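Plumska 90 Hanging Basket

Compartmented wire basket for rail mounting

Product group: Wall and rail storage
Range: Plumska
Supplied by: Cullthorpe

Overview

The Plumska 90 is a long, shallow wire basket that hangs from a horizontal rail. It is intended for light goods that need to stay visible and separate: hand tools, packets, spools, brushes, small bottles, folded cloths. The basket is made from welded steel wire with a powder-coated finish. Wire dividers split the interior into compartments and can be moved along the length without tools.

The basket has no feet and is not designed to stand on a worktop. It must be hung from a rail at both ends. A center hook is included and must be fitted where the load exceeds half the rated maximum.

Dimensions and ratings

Overall length: 90 cm
Depth, front to back: 14 cm
Wire thickness, rim: 3 mm
Maximum evenly spread load, center hook fitted: 14 kg
Maximum load in any one compartment: 3 kg
Finish: powder coat, dark gray or white
Hooks supplied: two end hooks, one center hook

The load ratings apply to the basket only. The rail and the wall fixings have their own limits, and the lowest figure governs. Brindden rails carry a rating label on the underside near the left end.

Basket body

The long sides and base are formed from a single folded mesh panel. The end panels are welded on separately. All cut wire ends are turned under the rim so that the upper edge is smooth to the hand. The base mesh is closer than the side mesh, which keeps narrow items from dropping through. Items thinner than a pencil should be kept in a cup or laid on the optional liner.

Small marks at the weld points are normal and are covered by the coating. A bare weld is a fault and will be replaced.

Dividers

Each divider is a flat wire frame with two hooked ears. The ears clip over the front and back rims and the lower edge locks into the base mesh. To move a divider, lift the lower edge clear, slide the divider along the rim and press down until the lower edge seats. A divider that rocks when pushed from the side has not seated.

Dividers also stiffen the long sides. At least one must stay in place near the middle of the basket. Running the basket with all dividers removed will let the front rim bow outward under load, and the bend does not come back out.

Rail compatibility

The supplied hooks fit the following:

Brindden flat rail, all lengths
Brindden round rail, with the adapter sleeve
Slotted aluminum profile, with the Lu clip set (sold separately)

The Lu clips drop into the slot and turn a quarter to lock. They hold the hooks square to the rail and stop the basket from sliding. They are recommended wherever the basket hangs over a work surface in regular use. The clips suit open slots only. Profiles with a closed face need a drilled and bolted bracket, which Cullthorpe does not supply.

Older Brindden rails with a rolled lower lip will accept the end hooks but not the center hook. On these rails the maximum load is halved.

Installation

1. Fix the rail level. A basket hung on a sloping rail will creep toward the low end.
2. Set the end hooks 75 cm apart, measured center to center.
3. Hang the center hook midway between them if required.
4. Lift the basket onto the hooks with the plain rim facing out. The rim with the hook stops faces the wall.
5. Push each hook stop down until it clicks.
6. Fit the dividers.
7. Load the heaviest items at the ends, close to the hooks.

Allow clear space above the rim equal to the height of the tallest stored item. Where two baskets are hung one over the other, the upper rail should be high enough that a hand can reach into the back of the lower basket without tilting the contents.
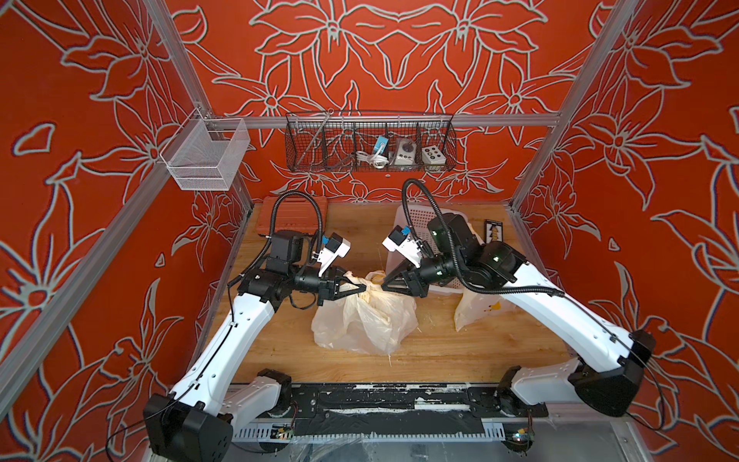

Do not hang the basket over a cooktop, a heater or any open flame. The coating will discolor with long exposure to heat.

Care

Wipe with a damp cloth and mild soap. Dry the corners, where water tends to sit in the folded mesh. Do not use wire wool, bleach or solvent cleaners. Chips in the coating should be touched up before rust starts; a matching paint pen is listed under spares. The basket is not suited to dishwashers.

Check the hooks and stops every 3 months in busy workshops and shops. Replace any hook that has opened up. Hooks should not be bent back into shape and reused.

Accessories and spares

Lu clip set, for slotted aluminum profile
Base liner, clear, cut to length
Additional divider, single
Center hook, single
End hook, pair
Adapter sleeve for round rail
Label holder, clips to front rim
Paint pen, dark gray or white

Dividers from the earlier Plumska series have narrower ears and will not lock onto the current rim.

Packing and delivery

Baskets ship flat-boxed with hooks in a bag taped to the base. Dividers are packed inside the basket. Stock colors leave the Cullthorpe warehouse on the next working day for orders placed before noon. Liners are cut to order and may arrive separately.

Returns

Unused baskets can be returned within 14 days in the original box. Cut liners are excluded. For damage in transit, keep the packaging and report the damage before fitting the basket.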